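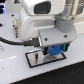

Gripper over the bordered plate, cable in on the left.

polasport_rig
Oct 23, 2021
Set is at 1,354 demos on the Skuvum arm. The policy still stalls above the reflective plate. Record more, or clean what we have?

Longo43
Clean first. 100 consistent approaches beat a pile from 3 operators with different habits.

zeduneck
Disagree. Cutting variety in July made ours worse – it only worked from one start pose. Vary the plate angle and keep the slow ones.

Longo43
Slow is fine. Pauses are what it copies.

polasport_rig
Will trim pauses and retrain before recording more.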